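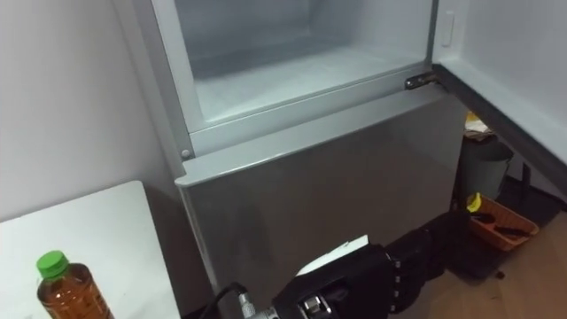 Part-time kitchen and front desk help wanted - Drasley House, Urnthorpe

We need someone starting December, sooner if you can. Small guesthouse, 9 rooms, mostly long-stay guests. Busy in winter, dead in March, busy again after.

Mornings, 6:30 to 11:30. Five days a week, which days we can talk about. Weekends come up, expect at least one.

What the job is:
Setting out breakfast, clearing it, dishes
Checking people out, taking payments, answering the phone
Guest fridge clean-out and shelf labels
Putting away the Gyamfi delivery when it comes (boxes get heavy, up to 40 lbs)
Light laundry if the other person is out

No cooking beyond eggs and toast. No overnight shifts.

You should be OK with early starts and OK talking to strangers before coffee. Desk experience is nice, not required, we'll train you. Food handler card needed within your first month, we pay for it. Drivers license helpful. Some Spanish or Korean a plus.

Pay is $725 every two weeks, before tax, plus your share of the breakfast tips. Free meal each shift. Parking out back on Sandard Street, dont use the front, it's permit only and they do tow.

To apply: come by after 1 pm and ask for Kyung-hwa Hyun, or leave a note at the desk with your name, phone number and when you could start. Resume fine but not necesary. Two references please, not family. Paid trial shift of 3 hours for anyone we're serious about.

Please don't call during breakfast. Last year's applicants welcome to try again.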